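October, dye shop notebook, madder vat + resist tests

Picking up from the last entry. Second mordant bath did NOT sit overnight like I wanted, somebody needed the big pot. So everything below is on a short mordant. Keep that in mind before comparing with the summer samples.

**Cloth**

Cotton from Gál, the heavier one. Linen scraps from the bin, unknown origin, washed twice. Scoured all of it together with soda ash, rinsed till the water ran clear, which took forever on the linen. The Gál cotton hardly gave up anything. Either they prewash now or this bolt is different from the one in spring. Ask when we reorder.

Cut pieces to 10 inches square. Torn, not cut, where I could get away with it. The linen won't tear straight so scissors on that.

Labels: stitched numbers in the corner again. Tyvek tags came off in the scour last time and I spent a whole evening guessing. Thread is polyester so it stays white, reads fine after dyeing.

**Mordant**

Alum acetate on the cotton, plain alum with tannin first on half the linen. Other half of the linen no tannin, as a control. I expect it to be miserable.

Weighed fiber dry. Wrote the weights on the back of the Jistgate invoice, which is now taped inside the front cover. Don't throw out.

Chalk bath after. Used the old chalk. There is a new bag under the sink, please finish the old one first, it's the same stuff.

**Madder**

Ground root from Jistgate. Smells right, color of the powder a bit browner than the last batch. Soaked it from lunchtime, poured off the first water (yellow, kept it in a jar, see below), then topped up and brought the heat up slow.

Slow is the thing I keep screwing up. The hot plate jumps. Between the 2 mark and the next one it goes from nothing to nearly simmering. I ended up holding it by lifting the pot onto a brick and back off. Silly but it worked. Stayed under the temp where it goes brown, I checked with the probe every few minutes and only went over once, briefly.

38 minutes at temp, then off the heat and left to cool in the bath with the lid on.

Color by eye, wet:

- cotton, alum acetate: good brick red, even, a little orange in the folds
- linen, tannin + alum: duller, browner, I kind of like it
- linen, no tannin: salmon. As expected. Miserable.

Dry is going to be different, don't quote me on any of this until it's been ironed.

The folds on the cotton are my fault. Too much cloth in too little pot. Benjie Enriquez said so while I was loading it and I said it'd be fine. It was not fine. Next time two pots or half the pieces.

**The yellow jar**

First soak water, strained. Dipped a strip of leftover mordanted cotton for 10 minutes cold, got a weak tan. Warmed it, got a slightly less weak tan. Not worth a pot but might be ok under indigo for a green-ish khaki thing? Jar is on the shelf by the window, dated. If it grows fur, dump it.

**Resist**

Three pastes tried. All brushed on, no stencil, just bars so I can see edges.

Rice bran paste: the usual. Cracked when it dried, I had it too thick. The cracks let color in and you get that fine veining, which some people pay extra for. I was going for clean edges so it counts as a fail.

Flour + a bit of glycerin: better. Stays flexible. Edge held on the cotton, bled on the linen. Weave on the linen is too open, paste sits on top and the dye goes underneath from the back. Could paste both sides. Fiddly.

The Kavum paste (the tub that came as a freebie): sharpest edge of the three by a mile. But it took ages to rinse out, and it left a stiff patch I can still feel. Tried hot water, tried a soft brush. Need to see if it softens after a real wash. If it does then this is the one. Also it's the only one that costs money once the freebie tub is gone so let's not fall in love.

Paste drying time was all over the place. Rainy, window shut, the room was damp. Wish I had written down the humidity. We do own a gauge, it's in the drawer with the dead batteries.

**Laying out**

Side thing but it ate half the afternoon. I want the bars in the same position on every sample so we can lay them next to each other for the Bistbridge people. Measured each one with a ruler, and they still came out crooked on at least half. Torn edges aren't a straight reference, that's the whole problem, the square itself is off before you start.

What I'd like: pin the cloth down against printed lines, register by the weave and forget the edges. Lines have to be straight themselves though. Anything soft with a grid on it creeps as you smooth it and then you're measuring against a wobble.

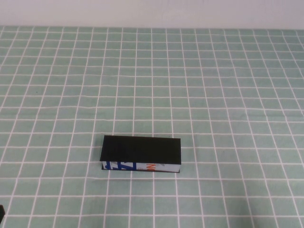
So either a hard board with the lines scribed in, or paper taped down flat and swapped when it gets pasty. I lean toward the paper. A board is going to get madder in every groove and look like a crime by Christmas. Paper under a clear sheet maybe. Tape the clear sheet at all four corners, not two, learned that one on the screen prints.

Bars at 2 inches spacing for now. If Bistbridge wants it tighter they can say so.

**Rinse + wash**

Cold rinse, then warm with the neutral soap. Cotton ran pink for a long time. I stopped when I got bored, not when it ran clear, so there's probably loose color left in there. Rewash before any rub test. REWASH BEFORE ANY RUB TEST, sorry, writing it big cause I skipped it in the summer and the white cloth came out looking like a nosebleed.

Hung everything on the inside line. Numbers 1 to 18 left to right, except 7 which fell in the sink and is at the end.

**Stuff that went wrong, short version**

- short mordant (pot)
- overloaded pot (me)
- rice paste too thick (me)
- hot plate. Seriously, can we replace the hot plate
- spilled chalk down the front of the bench, cleaned most of it
- ran out of distilled water halfway through the linen, finished with tap. Pieces 14 and up are tap water. Our tap is hard so they could come out redder, which would mess up the tannin comparison. Annoying. May have to redo the whole linen set.

**Next**

Iron and look at everything in daylight. Not under the tubes, they turn every red into ham.

Light test: cut a strip from each, half under card, tape to the south window and leave it alone. Last time someone moved the card. Please leave the card.

Try the flour paste again on cotton only, with the glycerin bumped up a bit. Also a version strained through a stocking, there were lumps and the brush dragged them.

Exhaust bath is still in the pot, there's a lot of color left in it. I'll put some wool in Sunday if I'm in, otherwise anybody who wants it can have it. Don't boil it. Lid's the dented one.

Email Jistgate re: the browner powder. Want to know if it's a different harvest or just ground finer. Our sieve test was no help, about the same leftover as before as far as I could tell, but the sieve has a hole in it so who knows.

Check with Bistbridge if they want the brick or the duller linen one. My money is on the brick. If it's the linen, we need a proper supply and not the scrap bin, and I have to find out what that scrap even is. The selvage has a blue thread in it if that rings a bell for anyone.

Benjie has the spare probe. Mine is reading a couple degrees high against the kettle, so the temps in this entry are probably all a hair low in real life. Will check both in ice water tommorow and write the offset here:

offset: ____

Gloves: out of mediums.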